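Zuminico Forum: Posting and Account FAQ

Why can't I start a topic?
New accounts can reply but not start topics for the first 48 hours. After that the limit lifts without any action on your part.

How long can I edit a post?
30 minutes. Later changes go through a moderator (Armindo Leitão or Margarida Barreto). 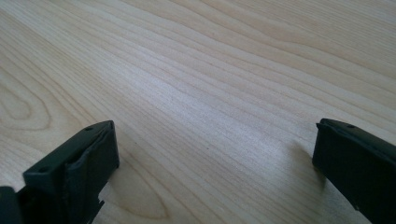

Where do spoilers for the Drulov routes go?
In the Drulov section only. Use the spoiler tag for any route ending, including endings shown in the demo. Thread titles must not contain spoilers.

Can I post fan translations?
Short excerpts of up to 15 lines are allowed. Full scripts and patches are removed.

What is the signature limit?
100 characters, text only.

My old posts are missing.
Threads from the Evmont board were moved in February. Almost all are now in the Archive, which is read-only.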